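Is there any small thing nicer to own than a good-looking tube? Pens, lipsticks, pocket torches, mascaras -- I love the lot! For years I bought whatever was cheapest and plainest, and every morning I tipped out my whole bag looking for it. Then I gave in to a bit of shine, and I'm a convert.

People call it vanity. I say a slim thing that catches the light is a thing you'll find at the bottom of a bag on a dark Wednesday.

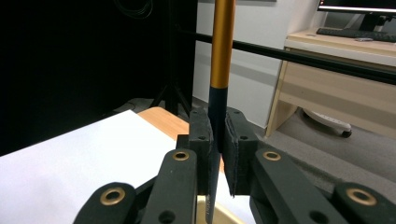

Words: the Dastbridge columnist

Glossy gold-orange on one half, matte black on the other, and I could look at it all day. Give me that over 25 grey ones.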